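Isolamento do sótão: o que convém decidir antes de pedir orçamentos

O isolamento do sótão continua a ser a obra sobre a qual mais leitores nos escrevem nesta altura do ano. Em muitas moradias é feito uma única vez e depois esquecido, o que explica que tantas casas tenham ainda a lã mineral original, já abatida e com falhas junto às paredes. Neste número deixamos algumas indicações para quem vai falar com um instalador nas próximas semanas. 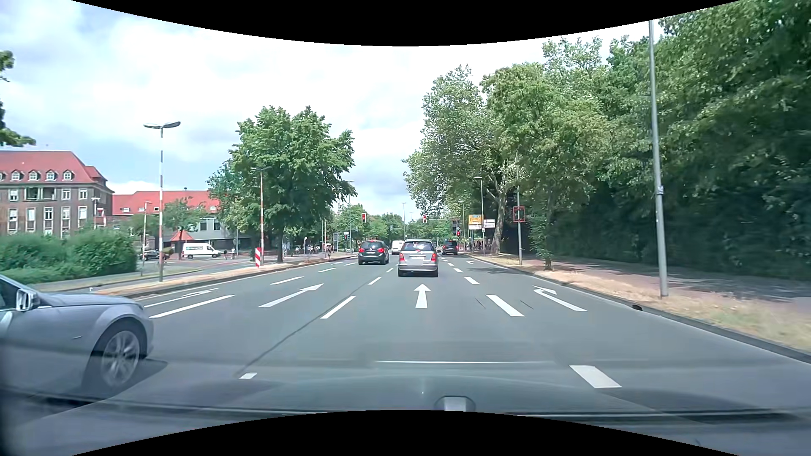
Última atualização: fevereiro, 16h56

A primeira decisão é saber se o sótão vai ser usado. Se serve apenas para arrumos ocasionais, ou nem isso, o isolamento coloca-se no pavimento, entre as vigas e por cima delas. O material cobre uma área menor e a casa deixa de aquecer um volume que ninguém habita. Se o espaço vai ser quarto ou escritório, o isolamento tem de acompanhar a inclinação do telhado, e o orçamento sobe bastante.

Um leitor de Plekasside enviou-nos as duas propostas que recebeu da Cerkton para a mesma moradia. A do pavimento ficava em 2.708 euros, com material, mão de obra e remoção da lã antiga. A da cobertura inclinada era bem mais cara e obrigava a refazer os remates junto às janelas de telhado. Escolheu a primeira. A obra demorou 2 dias.

Quanto aos materiais, a lã mineral em rolo é a mais comum e a mais simples de aplicar em sótãos com vigas regulares. A celulose insuflada adapta-se melhor a espaços com muitos tubos e cabos, mas exige máquina própria e um instalador habituado a trabalhar com ela. Os painéis rígidos fazem sentido onde se pretende pôr um soalho por cima. A gama Ots, da Cadix, existe em rolo e em painel, o que facilita combinar os dois no mesmo pavimento. 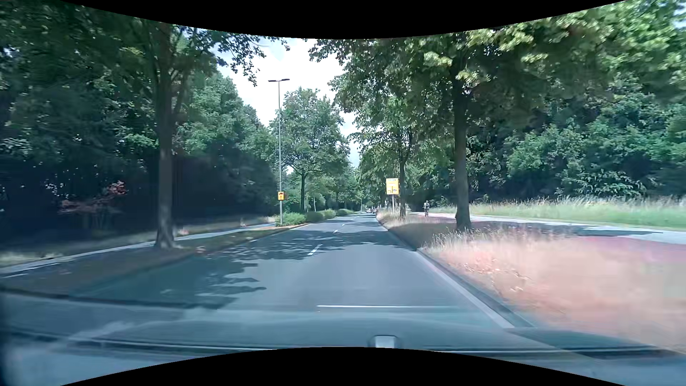
A ventilação é o ponto que mais vezes falta nos orçamentos. Um sótão isolado no pavimento fica mais frio no inverno, e o vapor que sobe da casa condensa na madeira se o ar não circular. As entradas de ar junto ao beiral não podem ficar tapadas pelo isolamento. Também conta a exposição do telhado: uma estrada ladeada de árvores grandes, com a sombra das folhas a avançar sobre o asfalto, dá uma ideia de como pode ser abrigada uma rua residencial, e numa casa assim as telhas demoram mais a secar e as caleiras enchem-se depressa. Peça que a limpeza das caleiras e a verificação das telhas sejam feitas antes de entrar qualquer material no sótão.

Antes da visita do instalador, vale a pena fazer o seguinte:

- esvaziar o sótão, ou pelo menos libertar o perímetro;
- medir a espessura do isolamento existente em vários pontos;
- fotografar manchas de humidade na madeira e no teto do piso de cima;
- verificar se há focos embutidos no teto, que precisam de proteção própria;
- confirmar se o alçapão tem vedante.

O alçapão merece atenção. Uma tampa simples de contraplacado, sem isolamento nem vedante, deixa passar ar quente durante todo o inverno.
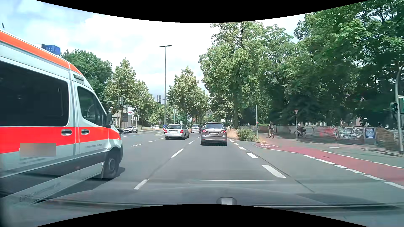 Trânsito em via urbana, com uma ambulância na faixa do lado.

Peça sempre que o orçamento indique a espessura final, o valor de resistência térmica e o destino do material retirado. Na rubrica de dúvidas da página 9 respondemos a perguntas sobre barreiras de vapor e sobre o isolamento de tubagens em sótãos frios.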